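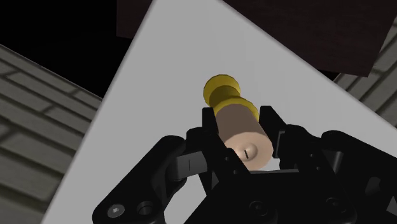 # Please sell me the small part

My kitchen blender is a Lelero, and it stopped to work in March. The motor was good. The glass was good. Only one small coupling under the glass had lost its teeth, a thing I can cover with my thumb. I wrote to the company and asked for the price of this coupling. They answered politely that the part is not sold separately, and that I can buy the complete lower unit for 78 dollars. The new blender costs a little more than that.

I think this is wrong, and I want to explain why without anger.

When I was a child, in another country, there was a shop near our house with drawers up to the ceiling. The man in the shop took your broken piece, turned it in his hand, and opened a drawer. I do not say that everything was better then. Many of the machines were heavy and bad, and we repaired them often for the reason that they broke often. But the idea that a machine is made from parts, and that each part has a price, was normal for us.

Now I live in Emdale, and the repair shop on Pluta Street closed two years ago. The owner told me he could still do the work. He could not get the pieces. For one washing machine he called the supplier during three weeks, and at the end the customer bought a new one for 418 dollars.

The companies have their arguments, and I have tried to listen to them. They say storage is expensive. I believe it. A maker with 200 models cannot keep every screw forever. They also say that an untrained person can hurt himself. For a gas heater or a microwave I agree completely. For a plastic wheel in a vacuum cleaner, I do not.

What I ask is modest. Let the company publish a list of the parts that wear out first, because its engineers surely know them. Let it sell these parts for ten years at a fair price. If it does not want to sell them, let it publish the drawings, so that a small workshop can make them.

One company already does something similar. My desk lamp is from Siu, and in the box there was a sheet with every part and its number. Last winter I ordered a hinge. It came in a plain envelope, and I changed it before dinner with one screwdriver.

The blender is still on the shelf above my refrigerator. I have not bought the lower unit, and I have written to Lelero a second time.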